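Section 5: Running the bedroom station on open day

Read this the night before. Not the morning of. Doors at Clevarport open 11 sharp and the first group goes straight upstairs.

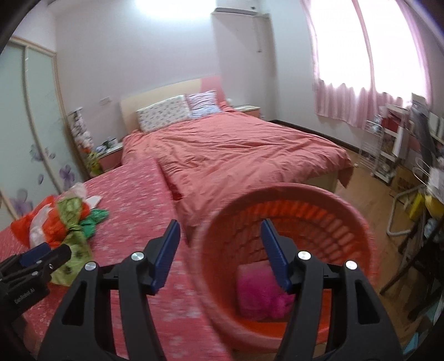
Fig. 5. Laundry basket between the spread gripper fingers, pink cloth inside. Second gripper at lower left.

What the station is for

Visitors see how hand-held grippers are used to collect household tasks for the Kullard project. Then they have a go. Five minutes a group, no more.

Before the first group

1. Both grippers on charge overnight. Unplug, coil leads, put leads away in the Citley box.
2. Check the finger pads. Blue, one on each tip, facing inwards. Loose pad = swap it now, spares in the small tin.
3. Check the screws at the finger joints. Snug only. Don't lean on the driver.
4. Open and close each gripper ten times. Should move freely. Grinding or sticking, use the spare and label the bad one.
5. Curtains drawn, ceiling light on. Leave it like that all day or the recordings won't match.
6. Clear the floor at the foot of the big bed. Bags, coats, everything.
7. Free space on the card: need 80 GB. Last visit we made 1,074 clips and ran out before the tea break.

NOTE: Don't tidy the room beyond step 6. Rumpled duvet stays rumpled. It's meant to look lived in.

Giving the demonstration

1. Stand so the group can see your hands. Most people stand with there back to them, don't.
2. Start recording. Wait for the tone.
3. Open the fingers wide, bring them round the basket rim, close slowly.
4. Tilt the basket towards you, look in, pause. Count of two.
5. Take the cloth out, lay it on the bed, put the basket down.
6. Stop recording. Say the clip number out loud for whoever has the sheet.

Visitor turn

1. One visitor per gripper, two at a time max.
2. Let them try it closed and open first, without the basket.
3. Same task as above. If they drop it, carry on, keep the clip, mark it D.

CAUTION: Fingers pinch. Hair tied back, lanyards off, sleeves up.

CAUTION: Never lift the basket by the pads alone when its full. Pads peel.

NOTE: Under-fives watch from the doorway.

Between groups

Wipe handles. Cloth back in basket. Check card space. Ho tablet should show two green dots, if one is grey turn that gripper off and on, wait, try agian.

End of day

1. Both grippers off.
2. Copy the card before anyone leaves the building.
3. Task sheet in the folder, grippers in the case, case locked.

Faults: see Section 6.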